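Search this site
Enter keywords Go

Flornham Rooms: progress report to the Bosamico small grants fund
Period covered: up to the end of August

Hello again from Flornham! You asked for a plain account of where the glassware money has gone and how we're getting on, so I'll try not to ramble (I will ramble a bit).

The short version is that the glass library is up and lending. We take in unwanted glass from house clearances and closing-down cafés, wash it, sort it and lend it out free for parties, wakes, christenings and so on. Since the last report 671 pieces have come through the door, and 79 of those were chipped or cracked and went straight to the glass bank at Terden. The rest we've kept, or are still deciding about.

Washing is where most of our hours go, and it's the bit I underestimated in the application. I'd put down that everything would go through the dishwasher at the Hayes building. Most of the plain tumblers do. Anything pressed, ribbed or cut gets done by hand at the basin, one piece at a time, as the grooves hold on to dust and old polish like nothing else. The heavy ashtrays are the worst for it, all those bobbles round the rim.

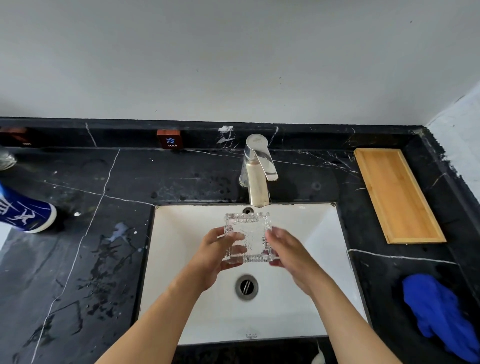 Do we really need to be keeping ashtrays, when hardly anyone smokes at these things any more? That came in on a comment card from one of our regular borrowers, and she went on to say she'd sooner see the shelf given over to cake stands. Fair point, and we've talked it over. What we've found is that people borrow them for olives, sugar lumps, tealights and place cards, and one couple took every square one we had for the mints at their wedding. So they're staying for now, but we've stopped accepting new ones unless they match a set. Cake stands would be lovely and I'd welcome any that are going!

On the money side, we've spent £296 on soft brushes, cotton cloths, washing-up liquid and divided crates. The crates were dearer than I'd budgeted for, so there's less left for labels, and I've been writing those by hand. I would like to move £40 across from the printing line if you're happy with that. The black marble worktop round the basin shows every drip and smear, too, so we're getting through cloths faster than planned. A draining rack would help and I've seen a second-hand one.

We've also settled on a proper way of doing the cups, having had some go back on the shelf with a tide mark in the bottom. Brush inside and out, tip the cup on its side under a thin stream, turn it slowly so the water gets along every ridge, then upside down on a cloth. It takes longer and uses less water than the full blast we started with.

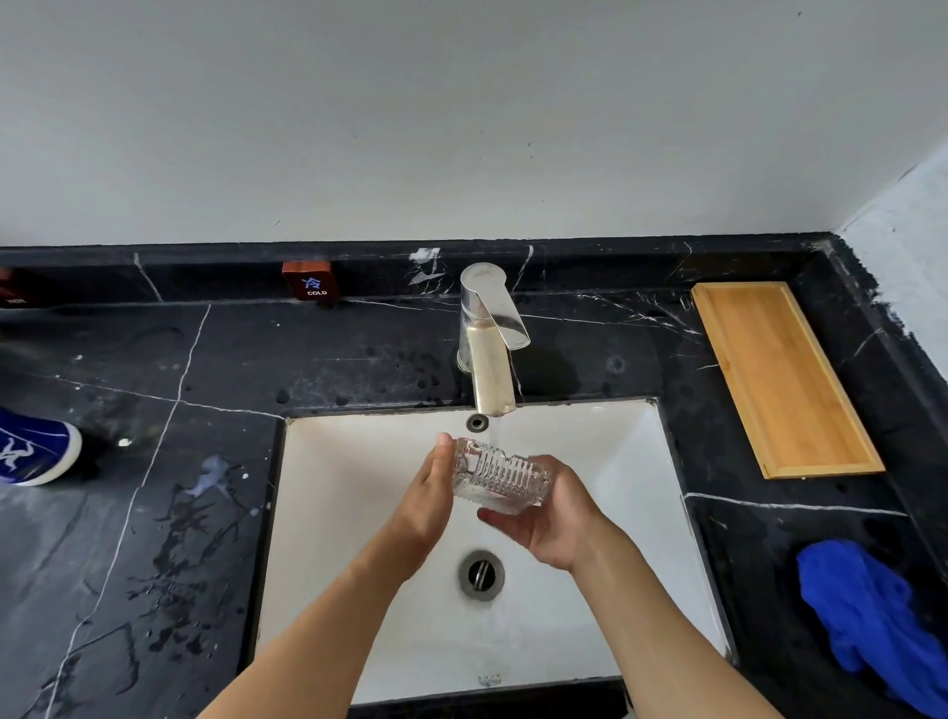

Written up by the glass library coordinator, Flornham Rooms
Filed under: Grants, Progress reports

Lending has gone better than I dared put in the bid. We've had more than 2,121 separate loans of a piece since we opened, counting each glass each time it goes out, and breakages have been low. People do own up, which I find very cheering. We ask for a pound a glass if they can manage it and leave it at that.

What hasn't gone well is the returns. Things come back unwashed, or washed and wrapped in newspaper while still damp, and then it all has to be done again. I've put a note in each crate with the washing method on it and we'll see if that shifts anything before Christmas, when it gets silly.

Still to do before the next report:
Finish the catalogue (the ribbed cups are in, the stemmed glasses aren't)
Find a home for the odd saucers
Fix the wobbly shelf
Ask Terden about a second collection

Let me know about the £40 when you get a minute.

Related items
Glass library: how to borrow
Crates wanted, any condition
Hayes building opening times
Bosamico fund: previous progress reports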